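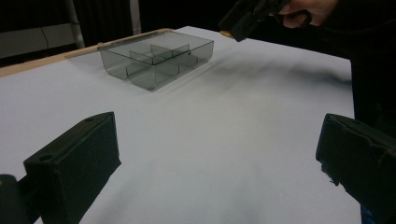

Trondside Sewing and Mending Club

I used to keep my buttons in one big biscuit tin and it drove me mad! Now they live in a divided tray, sorted by colour first and size second (do it the other way round and you'll never find a match). Shirt buttons get threaded together in sets of 5 before they go in, with a loose knot you can pull out easily. Mawar Rahman keeps her spare hooks and eyes pinned to a scrap of felt, and I've pinched that idea too. Wipe the tray out every October or so, fluff gets everywhere. Bring odd buttons to swap on Mon 8 May.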